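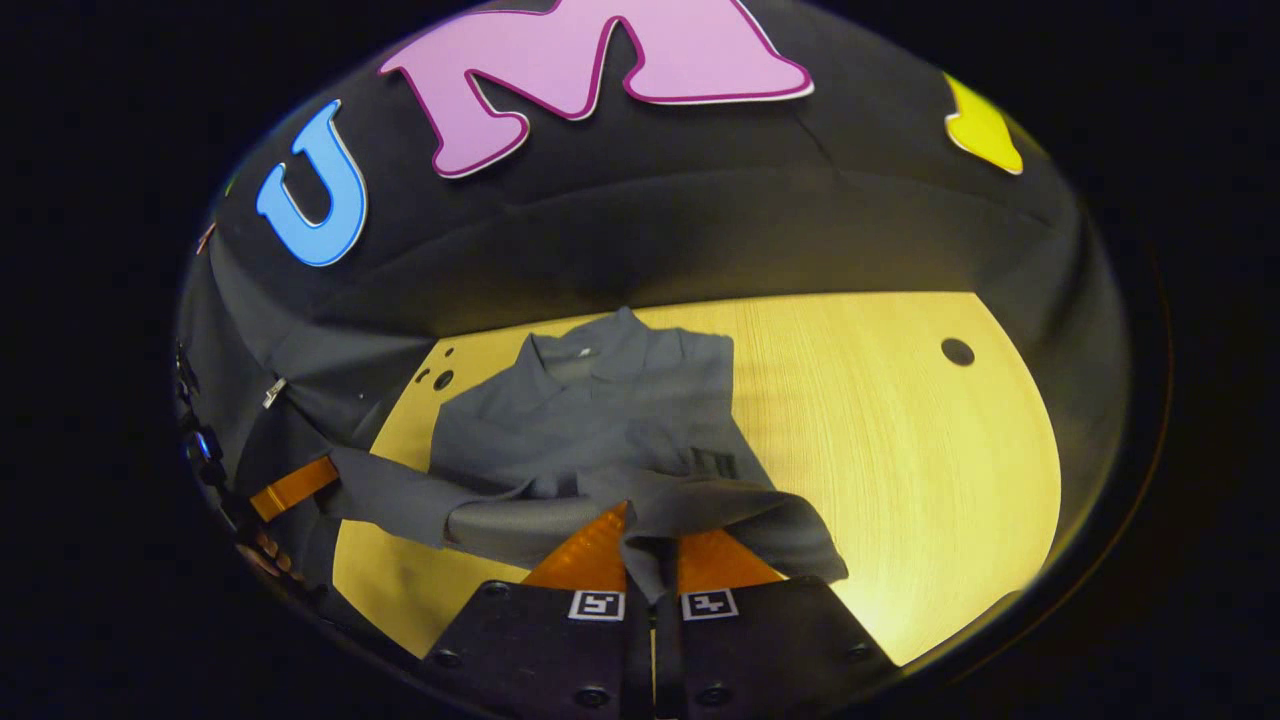 What is holding up the second floor? Moisture in the slab. Readings in the east wing are still above the limit set by the adhesive supplier, and no plank goes down there until two readings in a row pass.

**Flooring replacement, Tollbridge building: progress to end of May**

Prepared by Wanda Cieślak for Irena Sobczak, Predalach

Area in scope is 3099 square feet. Of this, 909 square feet of carpet tile has been lifted and the old glue ground off. The first-floor corridor is leveled and primed. Nautiyal delivered the planks in one lot, and all cartons carry the same batch number. 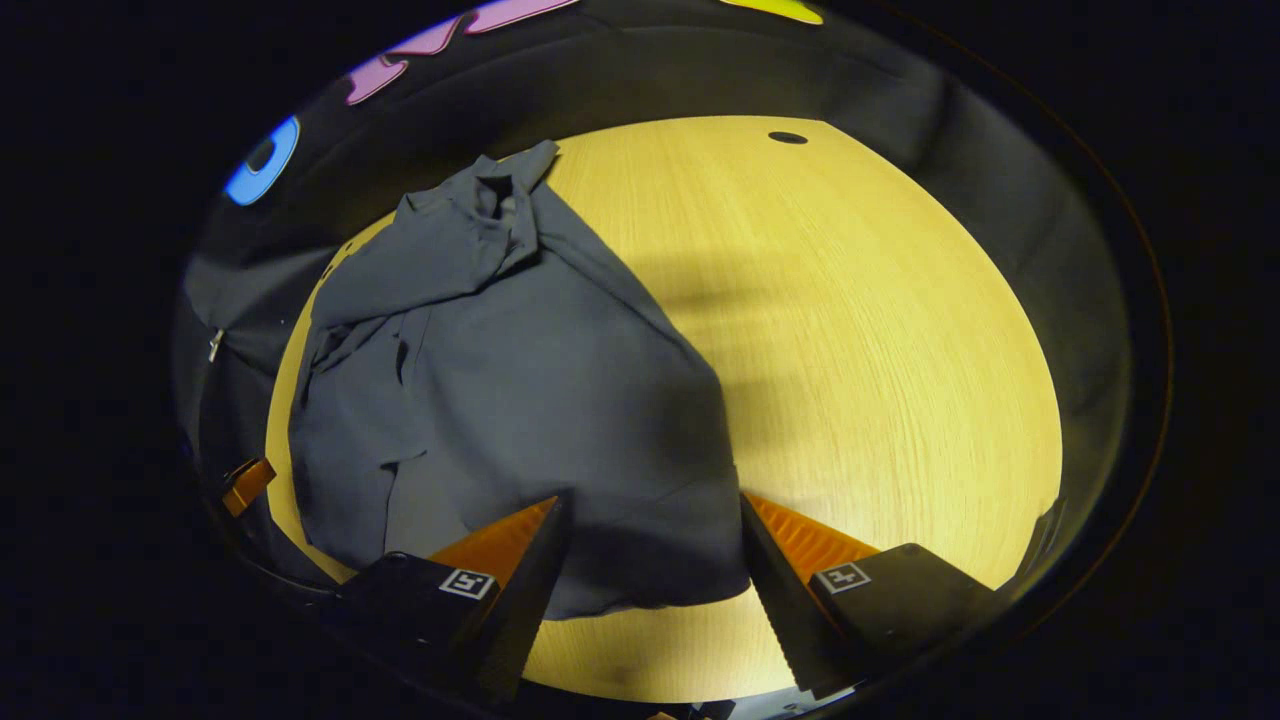
*Gray garment on a light wood tabletop.*

Open items:

- Door undercuts: 8 doors need trimming to clear the new floor height. Five are done.
- Transition strips: the Zirneo profile is too low for the stair landing. A taller one is on order.
- Baseboard: reuse where sound. Replacement lengths are not yet priced.

Spending is within the approved amount. The leveling compound ran over its line and was covered from contingency. The next draw request will follow once the corridor is laid and the east wing readings are in.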